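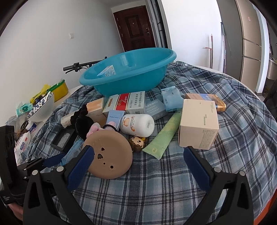
Runder Tisch mit Karotuch, Kleinteile vor der türkisen Wanne.

2. Oktober

Tisch für das Aufräumen der Kleinteile hergerichtet. Das karierte Tuch bleibt drauf, die Tuben und Flaschen rollen sonst auf der Platte. Vorn glatt ziehen, hinten darf es Falten werfen. Die Wanne steht hinten und soll am Ende alles aufnehmen, was in die Kiste Kidley geht. Haargummi und Plüschteile getrennt halten — beim letzten Mal im April hing überall Fussel dran.

Kosmetik kommt zuerst dran. Auf der mintgrünen Schachtel steht 净含量:25ml, Stempel 20280604, also wohl haltbar bis Juni 2028. In die Liste eingetragen. 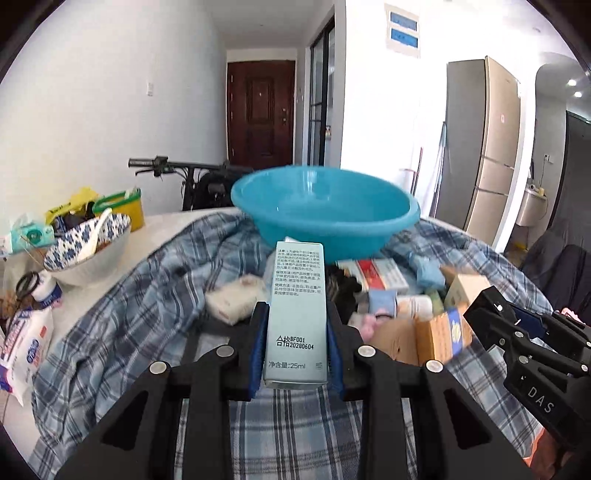
Gunārs Paulauskas will die Kartons stehend einräumen, mit der Schrift nach vorn. Braucht mehr Platz, man findet sie aber schneller wieder. Tuben und liegende Flaschen unten in die Wanne, weiche Päckchen obenauf. Die Kiste fasst rund 8 Liter, das müsste reichen.

Offen: zweites Tuch waschen, neue Etiketten bei Pleluta bestellen (500 Stück, die kleinen).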